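Business > Retail Tech > Chores

Robots still a shelf short of a full day's work

Last updated: July 1, 2026

The machines are coming for the tidying up, though anyone hoping to be free of it by the weekend should hang on to the duster. Drendo, a home-goods chain with 2 stores in Flollmont, spent June finding out how much shelf work it could hand to automation. The answer fits comfortably in a small cubby.

Over the month, the company logged 3,589 attempts at picking up, putting back and straightening items on display units. Of those, 931 ended with the right thing in the right place and standing the right way up. Another 285 were marked "close," a category that took in anything upside down, facing backward or one compartment over.

Books were the favorite test. A book on a white cubby shelf sounds like the easy end of housework, until it has to be gripped by a thin spine, lifted without taking its neighbors along and set down so that it stays upright. Soft fingers help with the gripping. The staying upright is between the book and gravity.

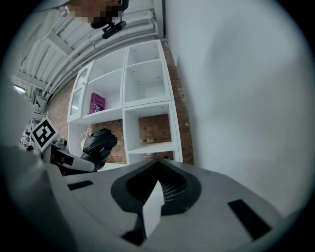

Skesari, which supplies software for the trial, took a sunnier view, saying that a year ago its system could not tell a shelf from the gap under it, and that a store clerk also has bad mornings. The company expects towels to be next, and declined to give a date for fitted sheets.

Giraldo, a rival chain across town, has no plans to follow. It said its own shelves are straightened nightly by two people and a radio, at a cost it considers reasonable, and that the radio has needed no updates.

Drendo will carry on through the summer with mugs, picture frames and the small baskets that shoppers like to leave in the wrong aisle. Staff hours are unchanged. So is the dusting.

Contact the newsroom | © 2026 Flollmont Business Wire | Back to top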